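**26th May — story room notebook, Skundholm**

Big morning! We broke the back half of the Virmont hotel arc, and I'm so happy with it. Salma wants Brelico alive through to the December block, and after three seasons of him scheming in that lobby I'm all for it. His coma runs four episodes, then he wakes up and asks for his sister by the wrong name.

Trygve read the new wedding scene out loud, all the parts, and the last line got a gasp from Aicha, who wrote half of it.
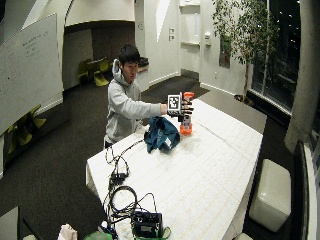
Does Nadine know the baby is Younis's before the wedding?

She finds out the night before, from the clinic letter, and walks down the aisle anyway. Keep the letter in her coat pocket through episode 1,176 — the coat matters later.

Script lengths: 1,176 came in 300 words over. I'd cut the elevator talk and leave the slap alone. Ismail thinks the slap should move to the cold open, and the more I look at it the more I like that. It would mean Younis arrives at the church with a red cheek and no explanation until after the first break.
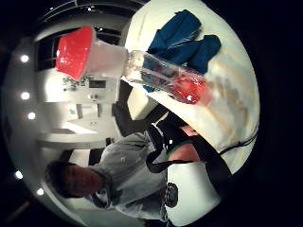

## Continuity, please read before drafting

- Brelico signed over the hotel but kept the vineyard. Two drafts have this backward.
- The ransom is 1,000 in old coins, in the blue suitcase. Sanaa's draft has it right.
- Nadine has never met the twin. She can't recognize his voice on the phone!
- Skundholm scenes are all interiors until the ferry episode.

Aicha found a lovely fix for the phone problem: the twin hums the lullaby, and Nadine hangs up thinking it's Younis being cruel. So much better than what we had.
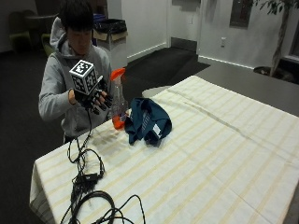
*Reading time: 2 min*

Still open: who sent the flowers. I want it to be the mother, Trygve wants the judge, and Salma said she'd take either one if the card is unsigned. Sanaa is drafting both versions of the scene and I'll paste them in here when I have them. Ismail has the church pages next.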